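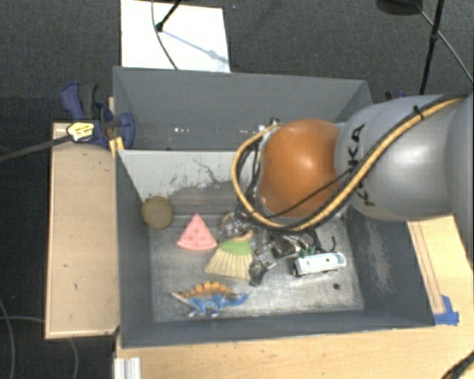 Divided bin

A divided bin is an open-topped container split into two or more compartments by one or more internal panels. Divided bins are used in shops, kitchens, workshops, post rooms, farms and homes to keep unlike things apart while storing them in the same place. The word "bin" in this sense is older than its modern British use for a rubbish container, and goes back to the Old English word for a manger or basket.

Terms

Makers and sellers do not agree on names. A panel that stays where it is may be called a partition, a divider or a web, while one that lifts out is often called a slide or a drop-in. Each space formed by the panels is a compartment, although grain merchants have tended to say "hold" and shopkeepers "pocket". A container with a great many small compartments is usually called a tray or a sorting box and is not treated as a bin.

Early use

The storing of grain, meal and pulses in wooden chests with inner boards is common to much of Europe. Farmhouse meal chests, often called arks in the north of England, were made with a board across the middle so that oatmeal could be kept on one side and barley or wheat flour on the other. The board was normally set into grooves cut in the front and back walls. Because flour works its way through any gap, some joiners sealed the groove with a paste of flour and water, which set hard but could be chipped out when the board had to be replaced.

Corn bins in stables followed the same plan. Oats were kept in the larger part and bran or chaff in the smaller, and a sloping lid threw off water that dripped from the roof. Many had a lower front wall so that the bottom could be reached with a scoop. Later ones were lined with tin or zinc against rats, and by the end of the nineteenth century bins made wholly of galvanised iron had taken over in larger stables.

Shops

Grocers who sold dry goods by weight kept them in rows of bins behind or under the counter. The Fillby bin, named after the market town where it was first sold, had 2 compartments behind a single glazed front, so that customers could see both kinds of goods at once. It was popular for tea, rice and dried fruit. The spread of packaged food put most such bins out of use, and many were broken up for their timber. Those that remain are often sold as furniture.

Divided bins came back into food shops with the growth of loose and refill shopping. These are generally of clear plastic, with hinged lids and a scoop tied to each compartment.

Form of the divider

The simplest divider is an upright panel. It gives compartments with straight sides, is easy to make and can be moved if the bin has more than one pair of grooves. Its chief fault is that small items gather in the corner where the panel meets the floor, and a scoop or hand cannot easily reach them.

A sloped divider deals with this in one compartment at the cost of the other. On the side that faces upwards, the contents slide down towards the far wall as the bin is emptied — a useful thing with beans, nails or seed. On the other side the panel overhangs, and goods near the floor are harder to get at. For this reason the overhung side is often given to larger objects that can be gripped one at a time.

Benedito Portela, whose short handbook on storeroom fittings, Brito, is still quoted in the trade, held that a slope should be steep enough to move the goods but shallow enough that they do not rush to the bottom and bruise. He gave no single angle, and advised storekeepers to test a loose board with the goods themselves before fixing it.

Materials

Wood was the usual material until metal sheet became cheap. Elm and pine were preferred for food, as oak could stain damp grain. Moulded plastic bins are lighter and can be washed, and their dividers may be formed in one piece with the walls or supplied separately. The Morent pattern, once widely sold to hardware shops, had a stiffened rim and could be stacked when full. Its Cikia version had low feet to let air pass beneath, and was sold mainly to fruit growers.

Care

Wooden bins used for food are best emptied completely before they are refilled, as old stock left beneath new will draw weevils and moths. Loose dividers should be taken out and the grooves brushed clean. Metal bins need to be checked for rust along the bottom seam. Plastic dividers may warp if washed in very hot water, after which they no longer slide in their grooves.

Related containers

The cutlery tray, the type case used by printers and the seedsman's chest are all close relations of the divided bin, but are shallower and have more compartments. The two-part kitchen waste bin, with one side for recycling, generally holds a pair of separate liftable buckets and so has no divider in the strict sense.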